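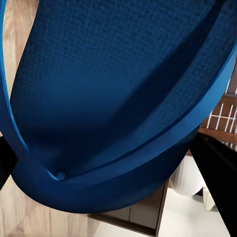
Blue waffle weave with a smooth, brighter edge.

Mundum > Living > Features

Search Mundum
Enter keyword Go

A Year Among Other People's Furniture

27 June 2019
By Mundum staff writer

The apartment in Corard was number 101, on the ground floor, and the agency had described it as "fully furnished, ready for life." I signed the contract from my old kitchen, more than 2,000 kilometers away, and I paid 800 euros for the first month before I had smelled the staircase. It smelled of soup. I took this for a good sign and I still think I was right.

I had never before lived with furniture that I did not choose. In my family we bought a thing once, after long discussion, and then it stayed. My parents have the same dining table since before I was born, and my mother can tell you in which shop it was bought and what the weather was like. So it was strange for me to open a drawer in Corard and find there a corkscrew, a candle for birthday cakes and the instructions for a coffee machine which was no longer in the kitchen. Somebody had a whole life with that coffee machine. I kept the instructions, and when I moved out they were still in the drawer.

My contract came through Jevitz, a small agency that rents mostly to people who arrive for one year of work. Their list of what is in the apartment went on for several pages and I had to sign each of them. It was a very serious document. It mentioned the egg cups. It mentioned a "decorative bowl, shallow," and for the first week I looked for this bowl every evening, afraid that I would have to pay for it in the end. It was under the sink, holding the sponges.

People who write about furnished rentals usually complain about the mattress. My mattress was fine. What I found difficult was the evening light. There was one lamp in the ceiling, very strong, and under it every guest looked like he was waiting for the dentist. I bought two small lamps at the Abdella market in my second week, one for the table and one for the floor beside the armchair, and with them the place changed more than it would with new paint. If you ask me for one piece of advice before such a year, this is it. Bring lamps, or buy them quickly.

The second difficulty was the walls. In most furnished contracts you may not make a hole, and you may also not take down what already hangs. The agencies choose pictures which cannot offend any person: flowers, boats, a bridge in the fog. At first I thought of this as a kind of insult. After some months I began to be fond of them, as one becomes fond of the music in the supermarket.
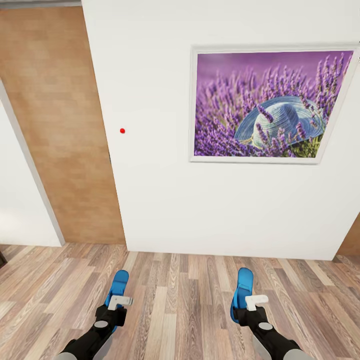 Source: Mundum

Lavender is a favorite of the rental agencies, with a straw hat in it if possible. I have colleagues who spent a year opposite a lavender field and have never visited one. One of them told me she now finds real lavender a little too gray.

Then there is the question of what to bring. I came with two suitcases, and half of what was in them was wrong. I had packed good knives, which the kitchen had already, and no towels, which it did not have. I had packed books that I meant to read for years, and naturally I did not read them in Corard either. The things I was happy about were small and almost silly: my own pillowcase, a wooden spoon with a burned edge, the kitchen radio. I could not understand the Corard stations very well in the beginning. I left the radio on during breakfast anyway and learned the words for traffic, for rain and for "later in the program."

In winter I wrote to Jevitz to ask if the armchair could be turned to the window, because the contract said the furniture must remain "in the given arrangement." The answer came after nine days. I was permitted to turn the armchair. I have kept this letter.

My year finished in July. A man from the agency walked through the rooms with the list and we counted the egg cups together. He found the bowl at once, he must have known about the sink. I left the two lamps for the next tenant, and he wrote them down on the last page, under the bowl, in very neat handwriting.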